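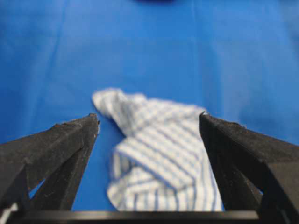 Golfgriffe selbst wechseln

Abgespielte Griffe werden glatt und hart. Wer zweimal pro Woche spielt, sollte sie einmal im Jahr erneuern, am besten im Februar vor Saisonbeginn.

Material:
Neue Griffe (Standardgröße, passend zum Schaftdurchmesser)
Doppelseitiges Griffband, 50 mm breit
Lösungsmittel, z. B. Nillix
Hakenmesser, Schraubstock mit Gummieinlage, Auffangschale

1. Den Schläger mit der Gummieinlage einspannen. Die Schlagfläche muss senkrecht stehen. Graphitschäfte nur leicht klemmen.

2. Den alten Griff mit dem Hakenmesser der Länge nach aufschneiden, immer vom Körper weg. Griff abziehen.

3. Altes Klebeband entfernen. Hartnäckige Reste mit etwas Lösungsmittel anlösen und abreiben. Schaft trocknen lassen.

4. Neues Band längs aufkleben und am Schaftende 1 cm überstehen lassen. Den Überstand in den Schaft drücken.

5. Das Loch in der Griffkappe mit einem Tee verschließen, Lösungsmittel einfüllen, Griff schwenken und die Flüssigkeit über das Band gießen.

6. Den Griff zügig bis zum Anschlag aufschieben und die Markierung ausrichten. Nach einer Minute lässt er sich kaum noch drehen.

Über Nacht liegen lassen. Für einen ganzen Satz reichen etwa 300 ml Lösungsmittel.

Stavros Stojanović, Schlägerwerkstatt Nadudow
Stand: Oktober 2024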